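Sorting off a moving belt: does the hand really need 3 retrain passes?

beltwatcher
July 5, 2019
So I finally got through our first full run of the Zasov method on the two-arm cell. Short version: 546 picks, 16 misses, and I'm pretty happy with that! The idea is that the policy only gets scored on where the box ends up, so it's free to grab however it likes on the green belt. We've got the blue bins right up by the far rail, to keep the reach short.

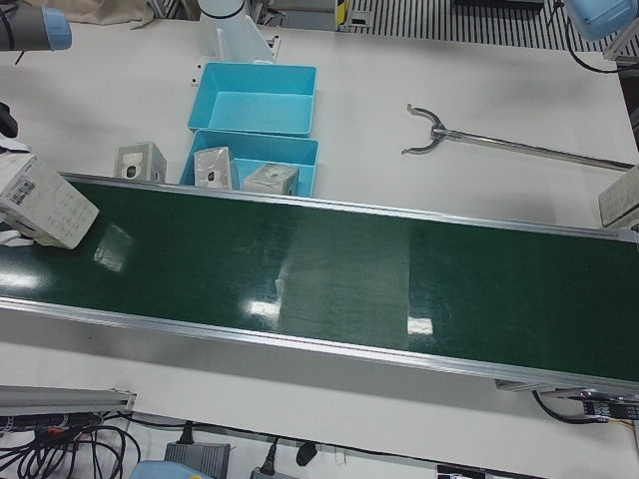 What I didn't expect was how much the glare matters. We fed it 264 demos, and the bad grabs bunch up where the lights bounce off the belt (I'd bet on the shiny wrap too, but I haven't split that out yet).

Fortin_fan
Not sold. Score only the end spot and you hide all the ugly regrasps. Did you log those?

beltwatcher
Partly - the regrasps are in there but I haven't tagged them. Fair point though. I still think end-spot scoring is what let the fingered hand work at all, it was hopeless when we made it copy the demo grip. 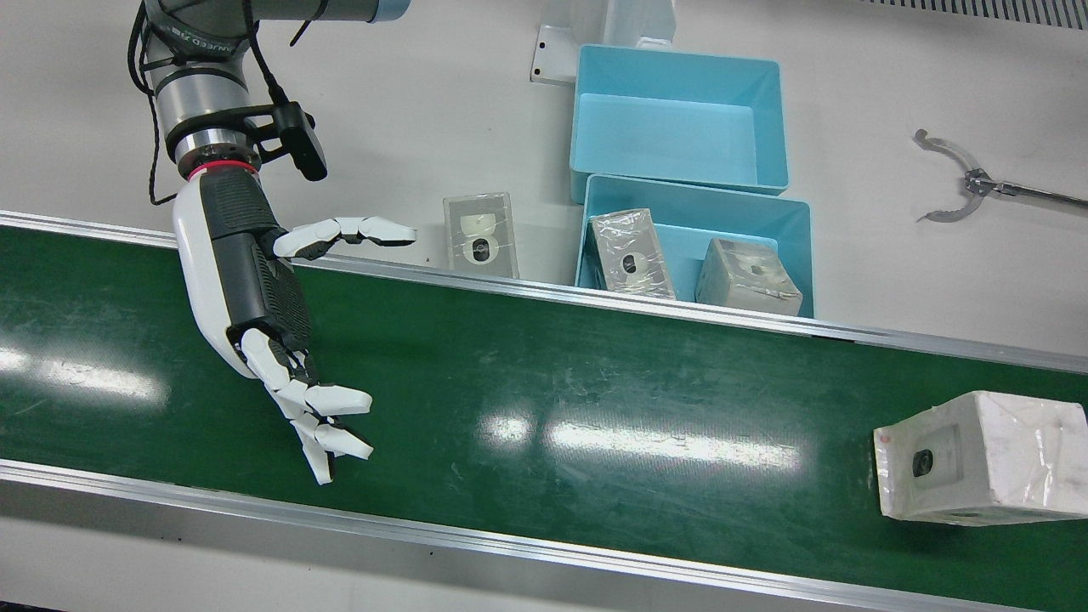
skistier_sam
I'd blame the demos for that before the scoring. We had the same trouble at Ostside in March, and slower demos fixed it with grip copying left on. Can you post your belt speed?

beltwatcher
Will dig it out tonight, along with the miss log.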